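공동 작업실 로봇 팔 탁상 작업대 구축 기록

작성일: 2022년 12월 31일
분류: 제작 기록 / 자동화

본 글은 지난 6월부터 공동 작업실 Davby에서 진행한 탁상형 로봇 팔 작업대의 구축 과정을 정리한 것이다. 작업대의 명칭은 Firkia로 정하였으며, 이하 본문에서도 이 명칭을 사용한다. 동일한 구성을 검토하는 작업실 이용자가 참고할 수 있도록 설정값과 변경 사항을 함께 기재한다.

1. 작업대 및 배치

초기에는 개인 작업 공간에 설치하는 방안을 검토하였으나, 바닥 하중과 소음 문제로 공동 작업실 안쪽 구역을 사용하기로 하였다. 상판 높이는 바닥 기준 674mm로 맞추었다. 이 높이는 의자에 앉은 상태에서 물체를 다시 배치하기에 적합하였고, 팔의 가동 범위 하단에도 여유가 있었다. 상판은 흰색으로 선택하였다. 손목 카메라로 촬영하였을 때 물체의 윤곽을 분리하기가 가장 수월하였다.

전원 배선과 통신 배선은 분리하여 포설하였다. 첫 배선에서는 두 계통을 한 묶음으로 처리하였으며, 그 결과 팔이 크게 회전할 때마다 통신이 간헐적으로 끊어지는 현상이 있었다. 분리 이후에는 같은 현상이 기록되지 않았다. 다만 커넥터도 같은 날 교체하였으므로 원인을 배선 하나로 단정하기는 어렵다.

2. 그리퍼

그리퍼는 Bellum의 중고 부품을 기반으로 재조립하였다. 손가락 끝의 패드는 Laaksonen에서 구입한 것으로 교체하였다. 기존의 매끈한 패드는 표면이 둥근 물체를 잡을 때 미끄러짐이 잦았고, 잘게 홈이 파인 고무질 패드로 변경한 뒤 파지 상태가 눈에 띄게 안정되었다. 교체 작업 자체는 길지 않으나 회전축 볼트의 조임 정도를 다시 확인하여야 한다. 지나치게 조이면 손가락이 열리는 속도가 느려지고, 느슨하면 끝단에 유격이 발생한다.

파지 시험용 물체는 작업실에 있던 일상 용품으로 구성하였다. 컵류는 손잡이의 방향에 따라 접근 각도가 달라지므로 세운 상태와 눕힌 상태를 구분하여 시험하고 있다.
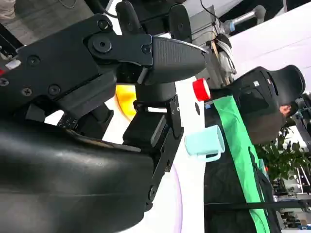
손목 카메라로 본 작업대. 그리퍼 손가락 오른쪽으로 눕혀 놓은 하늘색 머그와 빨간색 소형 물체가 보인다.

3. 시험 결과

현재까지 집계한 파지 시도는 총 101회이며, 이 중 58회를 성공으로 분류하였다. 물체를 들어 올린 뒤 지정 위치에 내려놓은 경우만 성공으로 인정하였고, 들어 올린 직후 떨어뜨린 경우는 모두 실패로 처리하였다. 실패의 상당수는 눕힌 컵에서 발생하였다. 손가락이 컵의 몸통을 비스듬히 누르면서 물체가 밀려나는 유형이 가장 많았으며, 접근 속도를 낮추는 것만으로는 개선되지 않았다.

상판 가장자리에 가까운 물체 또한 과제로 남아 있다. 손목이 기울어진 자세로 접근하게 되어 아래쪽 손가락이 상판에 먼저 닿는 경우가 있다. 현재는 소프트웨어에서 하강 한계를 높여 접촉을 방지하고 있으나, 이 설정에서는 높이가 낮은 물체를 잡지 못한다.

4. 운용 수칙

구동 중에는 팔의 회전 반경 안에 손을 넣지 않는다. 물체를 재배치할 때에는 반드시 정지 상태를 확인하며, 비상 정지 스위치는 앉은 자리에서 닿는 위치에 둔다. 작업 종료 후에는 팔을 대기 자세로 복귀시키고 주전원을 차단한다.

5. 향후 계획

다음 단계에서는 하강 한계를 물체의 높이에 따라 개별 적용하는 기능을 추가할 예정이다. 손가락 길이를 달리한 시제품 2종도 설계를 마쳤으며, 출력 후 동일한 조건에서 시험하여 결과를 본 블로그에 게시하겠다. 설계 파일은 치수 검토가 끝나는 대로 공개한다.

태그: 로봇 팔, 그리퍼, 공동 작업실, Firkia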